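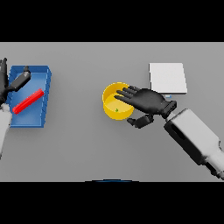

What does a microphone do?
A microphone changes sound into a small electric signal. The signal can travel in a wire to a speaker or to a recorder.

When you speak, your voice makes the air shake. We call this shaking a vibration. Inside the microphone there is a very thin sheet, and its name is diaphragm. You say it like this: DY-uh-fram. The air pushes the sheet and it moves forward and back, very fast. If it moves 60 times in one second, the sound is low, like a big drum. For a whistle it moves over 1,036 times in one second!

In many stage microphones a little coil of wire is joined to the sheet. The coil moves near a magnet, and this makes electricity in the wire. The electricity goes up and down in the same pattern as your voice.
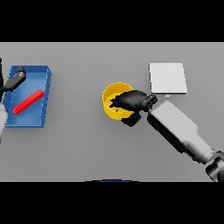
A red stick lying in a blue tray.

The signal from a microphone is very weak. An amplifier makes it stronger, and then a speaker can turn it back into sound. At the school radio in Tristdale, Rin Higuchi teaches 16 children to speak one hand away from the microphone. Too close, and the letter P makes a loud pop.
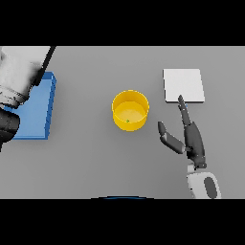 Why does a speaker sometimes squeal when a microphone is near?
The microphone hears the speaker and sends the same sound back to it, again and again, each time louder. This is called feedback. Move the microphone away from the speaker and the squeal will stop.

Written by Gilang Kwok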